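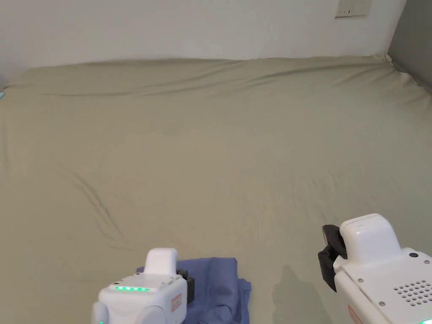

Projet Tredari, atelier du club : les deux pinces et le tissu bleu.

Point d'étape sur Tredari, le projet de robotique de notre club étudiant. Je n'ai rien posté depuis l'inscription au concours et plusieurs personnes m'ont demandé où on en était. Je fais un fil.

Le sujet de l'année : faire plier du linge à un robot à deux bras. L'épreuve se déroule à Cáceres en octobre. Chaque équipe reçoit une pièce de tissu froissée, posée au hasard sur une surface souple, et doit la rendre pliée à plat dans le temps imparti.

On est quatre dans l'équipe. Vija Jaunzems s'occupe de l'apprentissage, moi de l'enregistrement et du tri des données, les deux autres de la mécanique et du câblage. Wilfredo Tagle nous encadre et relit tout ce qu'on envoie au jury.

Pour l'instant le robot ne fait presque rien. On enregistre des démonstrations avec les pinces tenues à la main : une personne plie, on garde les trajectoires et les images, et le modèle apprend à partir de ça. Les bras viendront après.

Objectif fixé en début de semestre : 650 démonstrations utilisables. Ce matin on en était à 352. On a pris du retard pendant les examens, comme prévu, et un peu plus que prévu ensuite.

Utilisable veut dire trois choses chez nous. Le tissu est visible au début et à la fin, aucune pince n'a perdu le suivi, et la personne n'a pas repris le pli à la main. Ce dernier point élimine beaucoup d'essais. Le réflexe de lisser avec la paume est difficile à perdre.

On a commencé sur une table. Mauvais choix. Une table est dure et plane, les doigts de la pince glissent dessous sans problème, et le modèle apprend un geste qui ne marche nulle part ailleurs. Le règlement dit « surface souple », on aurait dû le lire plus lentement.

Maintenant on travaille sur un drap beige clair. Le contraste avec le bleu est bon et la segmentation se trompe beaucoup moins qu'avec le tissu gris qu'on utilisait au départ. Les plis du drap posent encore problème : quand l'un d'eux passe près du bord de la pièce, le modèle hésite entre les deux.

Vija voulait retendre le drap avant chaque essai. J'étais contre, parce que le jour de l'épreuve personne ne le fera pour nous. On a fini par couper la poire en deux : tendu pour la moitié des séries, laissé tel quel pour l'autre. On comparera.

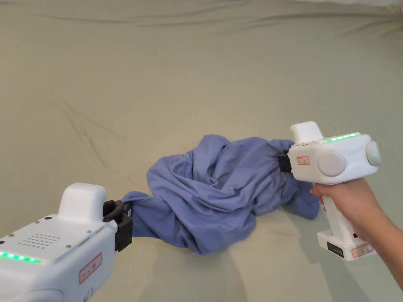

La difficulté de Tredari, c'est la première prise. Une fois que les deux pinces tiennent deux vrais coins, le reste est assez régulier. Mais dans un tas froissé on ne voit pas les coins, on attrape ce qui dépasse. Avec un bout serré de chaque côté, comme ici, on obtient à gauche une sorte de corde torsadée et tout le volume reste en boule au milieu et à droite. Tirer plus fort ne sert à rien dans cette configuration. Il faut relâcher un côté et reprendre plus loin.

On a donc ajouté une étape au protocole, la « reprise ». On pince, on écarte un peu, on regarde. Si le tissu s'ouvre, on continue. S'il se tord, on lâche d'un seul côté et on cherche un autre bord. Chaque reprise est annotée à part pour que le modèle apprenne aussi à abandonner une mauvaise prise.

Avant ça on jetait tous les essais ratés. Wilfredo nous a fait remarquer qu'on apprenait au robot un monde où la première prise est toujours bonne. On est allés rechercher les anciens enregistrements dans la corbeille du serveur, il en restait une partie.

Côté durée : une démonstration propre prend 18 secondes à Vija. Moi il m'en faut nettement plus et mes gestes sont moins réguliers. On garde les deux. Si toutes les données viennent de la même personne, le modèle copie ses habitudes, y compris les mauvaises.

Sur le tri : je regarde chaque enregistrement en accéléré, je note la prise initiale, le nombre de reprises et l'état final. C'est long et répétitif. J'ai écrit un petit script qui propose une note, je corrige derrière. Il confond encore « plié » et « roulé », alors je ne lui fais pas confiance pour l'état final.

Quelqu'un m'a demandé pourquoi on ne passe pas par la simulation. On a essayé avec Grorow, le simulateur qu'une ancienne équipe avait laissé au club. Ça va pour la cinématique des bras. Pour le tissu, le comportement est trop élastique et les plis ne tiennent pas. On le garde pour vérifier les collisions entre les deux bras, rien d'autre.

Premier essai sur le vrai robot prévu dès qu'on a bouclé la série en cours, il manque 50 enregistrements avec le drap non tendu. On commencera à vitesse réduite, avec l'arrêt d'urgence à portée de main et une seule consigne : trouver un bord. Le pliage complet attendra.

Si vous êtes étudiant et que vous voulez passer plier du linge une heure, on prend. Aucune compétence demandée. Il nous faut des gens qui ne plient pas comme nous - les gauchers sont particulièrement bienvenus. Message privé ou passage au local Drirnwood, on y est l'après-midi.

Je reposterai après le premier essai avec les bras, que ça marche ou non. Le format des annotations sera partagé avec les autres équipes une fois que Vija aura fini de renommer les champs.

50 partages · 18 commentaires

À lire aussi
Tredari : pourquoi on a abandonné la table
Règlement de Cáceres, nos notes de lecture
Monter un poste d'enregistrement au local Drirnwood
Grorow et le tissu : ce qui coince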